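Flat sheet

A flat sheet is a rectangular piece of bed linen without elastic or fitted corners. It may be laid directly over a mattress as a bottom sheet or placed between the sleeper and the blankets as a top sheet. Flat sheets are older than fitted sheets, and in many households they have been partly displaced by them since the second half of the twentieth century.

Construction

Most flat sheets are cut from a single width of cloth. The two long sides are usually selvedges, the self-finished edges formed on the loom, and need no sewing. The short ends are hemmed. The hem at the head is commonly deeper than the one at the foot, so that the sheet can be laid the right way round and the turned-down part hangs neatly over the blanket.

Where looms were too narrow for a full bed width, two lengths were joined by a centre seam. A worn sheet could then be unpicked, the outer edges brought to the middle and a new seam sewn. This repair, known as turning sides to middle, moved the least worn cloth to the part of the bed that receives most wear. It was also done on single-width sheets by cutting them down the centre, and the raw outer edges were afterwards hemmed.

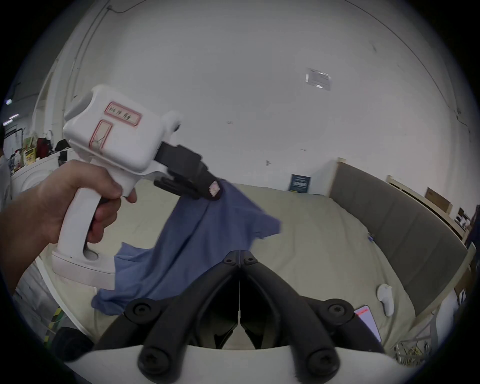 Fibres and weaves

Cotton is the most widely used fibre. Linen is stronger when wet and takes up moisture readily, but it creases heavily and costs more. Blends of cotton and polyester dry faster and need less ironing, and are common in hotels, hostels and hospitals.

The two main weaves are percale and sateen. Percale is a plain weave, with each weft thread passing over and under single warp threads, and gives a matt, crisp cloth. Sateen leaves longer floats of thread on the face, which makes the surface smoother and more easily snagged. Flannelette is a plain or twill cloth brushed on one or both sides to raise a nap.

Thread count is the number of warp and weft threads in a given area, usually a square inch. Counts may be inflated by numbering each ply of a multi-ply yarn separately, and a high figure is a poor guide to durability unless the yarn type is also stated.

Sizing

A bottom sheet must cover the top of the mattress, both sides and an allowance for tucking under. The width required is therefore the mattress width, plus twice its depth, plus twice the tuck. Deeper modern mattresses have made many older sheets too small for this use, although they may still serve as top sheets. Cotton cloth that has not been pre-shrunk can lose several per cent of its length in the first hot wash, and makers normally cut to allow for this.
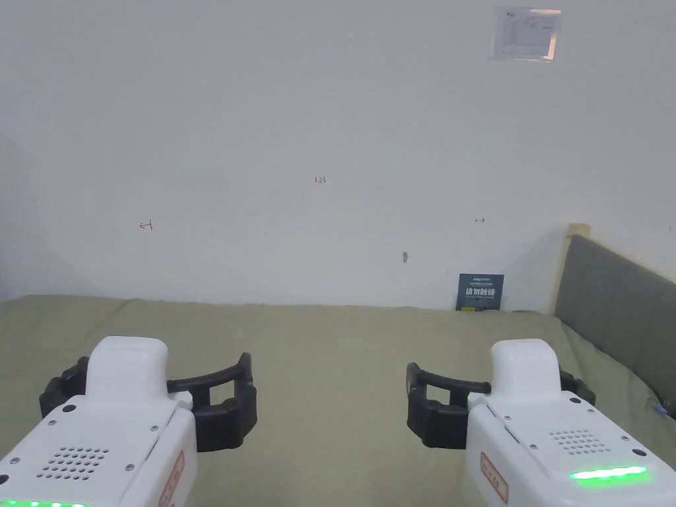
Laundering

White cotton sheets are often washed at 60 degrees Celsius. Coloured and blended sheets are generally washed at lower temperatures to limit fading and shrinkage. Sheets dried on a line are usually pulled square while damp, as the cloth otherwise sets out of true and is difficult to fold.

Folding is normally done by bringing the selvedges together, then repeating the fold lengthwise before folding across. In commercial laundries the work is carried out by machine after the sheet has passed through a heated roller ironer – known in the trade as a calender.

Collections and study

Domestic sheets rarely survive in quantity, as worn pieces were cut down for cot sheets, pillowcases and cleaning cloths. The Menthorpe Household Linen Collection holds 648 items, of which 79 are flat sheets with evidence of repair. Its catalogue was compiled by Sandra Wragg and records seam type, hem depth and laundry marks. A later survey by Liam Bellamy compared the Menthorpe sheets with a smaller group from Tranutstead and found centre seams in both.

See also

Bolster
Counterpane
Fitted sheet
Laundry mark
Valance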